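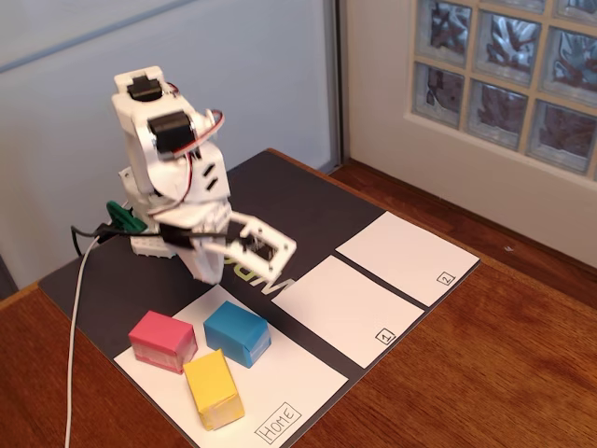
How often does a small servo arm need its zero positions checked?

Every 200 cycles, and again after any screw in the arm has been touched. That is the interval used at Skastton, a two-room workshop where one printed arm, called Nido, is run on a sorting routine and maintained by the same technician who assembled it. The technician asked to be quoted by job title only.

The routine itself is short. Cubes start on the home zone of a printed mat and go to zone 1 or zone 2 according to color. The maintenance takes longer to describe.

"The zero check is done with the horn screws loose and the servo powered," the technician said. "You command the middle of the range, you wait for it to settle, then you seat the horn on the nearest spline. What's left over goes into the offset table. If the offset is larger than one spline tooth, you seated it wrong and you start again."

Offsets are kept in a plain text file, one line per joint, with the date of the last change. The file is copied to a second machine before any edit. In February an edit was made without the copy, and the elbow value was lost. Recovering it took most of a shift.

Asked which joint causes the most work, the technician named the elbow. The servo there is mounted sideways in its housing, and the screws bear on printed plastic.

"Plastic creeps. You torque it on Monday and it has relaxed by the end of the week. I stopped using the self-tapping screws that came with the servos. It now has machine screws into brass inserts, and I re-tighten at 600 cycles. Before the inserts it was 300."

The inserts came from Weidemann, which also supplies the replacement horns. The printed parts are made in house. A bracket is reprinted when a crack can be felt with a fingernail, and no attempt is made to glue one.

Wiring is inspected at the same time as the screws. The servo leads are left with a loop of slack where they pass a joint, and the loop is checked by moving the arm by hand, power off, through its full travel.

"If the lead goes tight anywhere, the loop is too short. If it catches on the bracket, it's too long. I look for shiny spots on the insulation. A shiny spot means it has been rubbing, and that lead gets moved the same day."

Intermittent faults are handled in a fixed order: connector, lead, supply, servo. The technician said the servo is blamed first by most people and is seldom at fault. Twitching at rest was traced on one occasion to a supply that sagged when two joints started together. The fix was a larger supply and a staggered start in Semow, the control script, which now delays each joint in turn.

The gripper has its own procedure. It is driven fully open and the opening is measured with calipers at the fingertips. It is then closed on a gauge block, and the current draw is noted.

"A rising current on the same block is friction. I take the fingers off, clean the pivots and put them back dry. No oil. Oil holds dust, and it gets onto the cubes."

The cubes are paper with clear tape on the edges. The technician replaces any that have gone soft, as a soft cube lets the fingers close further and spoils the comparison with earlier readings.

A full service has 11 steps and ends with a run at half speed over the empty target zones. The arm goes back to normal speed only if it returns to its start pose within the tolerance written at the top of the offset file. The next item on the list is a stiffer bracket for the upper servo, which has been drawn and is waiting for the printer.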